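Household Chores and Machines: Photo Gallery
Triketti Home Automation Study
17 October 2019

Triketti has compiled this gallery to accompany its study of whether machines can yet carry out ordinary work in the home and on the shop floor. The study covers 181 short tasks, among them clearing a table, folding towels and restocking a shelf. Each task is first carried out by hand, and the hand version serves as the standard.
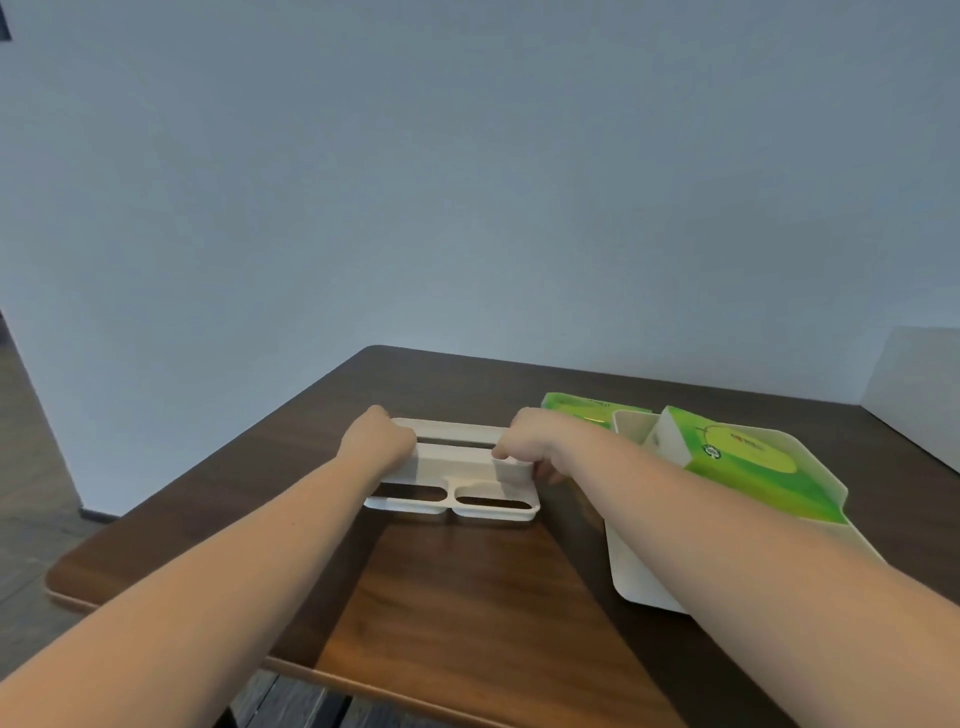
Tidying remains among the hardest groups in the study. Of the 13 tabletop tasks attempted by machine to date, 2 were completed without help from staff. Light plastic goods tend to slide when pushed, and soft packages change shape when held. Dayana Giraldo, who leads the tabletop group, notes that people correct their grip without pausing, while current machines usually stop and begin again.

Results for shelf restocking will be added in November. Requests to reproduce material from the gallery should be addressed to Wilson Inga, Publications Office, Triketti.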